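What an open day ought to measure
Jun 24, 2026

Most robot demonstrations are judged on whether the last step succeeds. I think that is the wrong test, and the open day at the Brorberg laboratory gave me a fair case to argue from. The task was steamed buns: a two-armed station, an electric steamer, a glass lid and a plate. A cook would give it no thought.

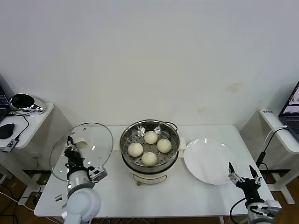
Kitchen work punishes small errors of position. A lid has to be gripped by something narrow, kept at a known angle and put down where the other arm will not meet it. A bun deforms under load, so the closing force that suits a metal rim is wrong for dough. The handout gave 15 minutes per session and a success rate of 90 per cent. It did not say what had been counted as a failure, and without that the figure is of little use to a buyer.

Transparent parts deserve a line of their own in any such report. Depth sensors commonly return poor data on clear glass, and a lid on a pale table offers little contrast to an ordinary camera.

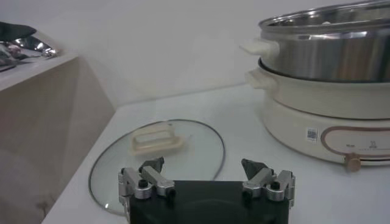

Jaruwan Paisan takes the opposite view, and wrote to me that visitors come to see a job finished, that a table of fault codes would empty the room, and that the Srisuk canteen trial was agreed on the strength of one clean run.

I accept the commercial point. A clean run still tells the canteen nothing about the next 157. What I would publish is the number of regrasps, the number of operator interventions and the time lost to each. Putell did this for its tray handler last September, on one side of paper, and it was the most useful sheet I took home that year. 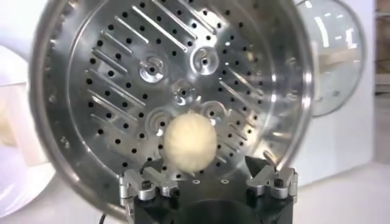 Wrist cameras help with this. They see the contact between finger and part, where most faults begin, and their recordings could be shown to visitors on a second screen during the run. The Bomov stand had such a screen but used it for a slide show. 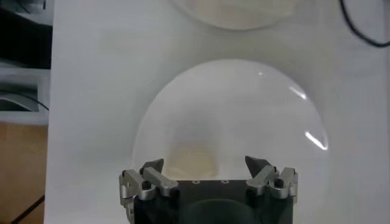 Would a slower demonstration put buyers off? Some of them, and those who stayed would ask better questions about recovery, cleaning and spare fingertips.

I would also ask organisers to leave the failed runs in the programme. A visitor who has watched four recoveries can estimate staffing for a site.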